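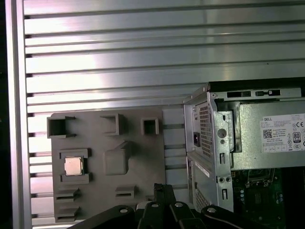

Wanda thinks the vocal on Stendinell is still too far back in the second chorus, and she wants it fixed before anything else goes out.

March, 9:40 pm
By K.

Pulled the vocal up 1 dB from the second chorus on and cut a little at 613 Hz on the guitar bus. Voice sits better. Kick now sounds thin on the small speakers, fine on the big ones. Left it.

Tried take 9 for the bridge. Better pitch, worse timing, so kept the old one and moved two words by hand.

Reverb send on Feditz was still routed to the old plate. Changed it and saved as mix 734. Do not open the earlier session, it has the wrong tempo map.

To do: print stems, ask Wanda about the fade.

Last updated: March, 11:07 pm

Recent entries
Weltex: drum edits
Feditz: rough mix notes
Kaczmarczyk: bass re-amp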